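The Can Table

I have a drawer in my kitchen that won't close because of a can of grapefruit soda. I bought it in Vostport, on a trip I took mostly for the ferry, and I liked the lettering so much that I never drank it. Then came a second can to keep it company, and by June I was the kind of person who packs socks around a beverage.

So naturally I called Neusa Paiva, who has 848 of them. She started with her brother's leftovers from a summer job at the Vieira bottling plant (she still talks about the smell of the syrup room!) and she has lived with cans in every apartment since. I asked her how a person decides what goes where, and she laughed at me for nearly a minute.

"You put them on a table and you look," she said. "Then you move one and look again."

Her rule is a good plain surface, wood if you've got it, with the tall shelf or ledge at the back and room to mess around in front. Colors fight less on wood. A red can beside a silver and blue one looks terrific on butcher block and kind of frantic on white laminate, and I've now tried both at one in the morning, so I can vouch for that. 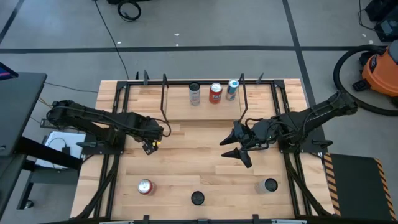
Red is the hard one, by the way. Neusa never puts two reds side by side, and she'll break up a row with something pale, a white can with a bit of gray on it, just to give your eyes a rest. Her favorite shelf has only four cans on it. The rest live in boxes and take turns, seven weeks each, and yes, there's a notebook.

Emerson Falcão, her neighbor and main trading partner, goes the other way. He wants everything out at once, floor to ceiling, with the Kallik seltzers by the window and a whole wall of Fadov cola. I loved his place too, though I kept my elbows in.

They do agree on rinsing. Warm water, upside down on a towel overnight, and open the can from the bottom if you can stand to, so the tab stays put on top. I did my grapefruit soda that way last night. It was terrible, and the can is drying by the sink.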